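Varavholm storage basket, large: three months on a shelf

I bought this in October after reading one too many glowing write-ups of the Varavholm range, most of which seemed to have been written the afternoon the parcel arrived. A basket is easy to like on the first day. It holds things. I wanted to know what it would be like once it had been dragged off a shelf every morning by someone in a hurry.

The asking price at Jatcombe was 191, down from a "usual" 230 that I have never seen charged in any month I've looked. For that you get a woven basket, a cotton liner and a card telling you about heritage. The card uses the word "honest" twice. It does not tell you where the thing was made or what to do when a strand pops out.

And strands do pop out. The first went in the second week, at a corner, and caught the sleeve of a jumper. I tucked it back in, it came out again, and I cut it off with nail scissors. Jatcombe's customer service told me this was "natural movement in the weave". It may well be. My mother's old laundry basket has had forty years to move naturally and hasn't bothered.

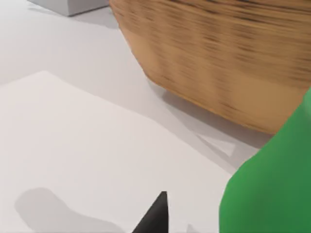 Page last changed: 2022-01-11 (price corrected, section on the liner added)

Colour first, as people keep writing in about it. The shop calls it "oat". I would call it honey brown with darker streaks, and anyone hoping to match it to pale furniture should order a swatch, if Jatcombe ever goes back to sending them. Against white it looks a good deal warmer than the catalogue lets on. I don't mind that, but I didn't choose it either.

The liner is the weak part. It ties on with four thin tapes, one of which came off in the wash at the temperature printed on the label. It also shrank enough that it now sits like a hammock, so small things collect in the middle and the corners are wasted.

Guangming Yan wrote to say that his has been fine for two years with blankets in it. I believe him. Blankets are light, and he tells me he takes them out twice a winter. If that is your plan, you could use a cardboard box and have the same success.

I also had the Ren basket from Skorenmont for comparison. It's plainer, the handles are uncomfortable, and it has a chemical smell that took nine days to go. But it has kept its shape under a load of books, and nothing has come loose so far. It is also a good deal cheaper, and comes without a card.

Would I buy the Varavholm again? At full price, no. In a sale, for scarves, perhaps, with the liner left in its packet. Mine stays where it is for now, with the bad corner turned to the wall.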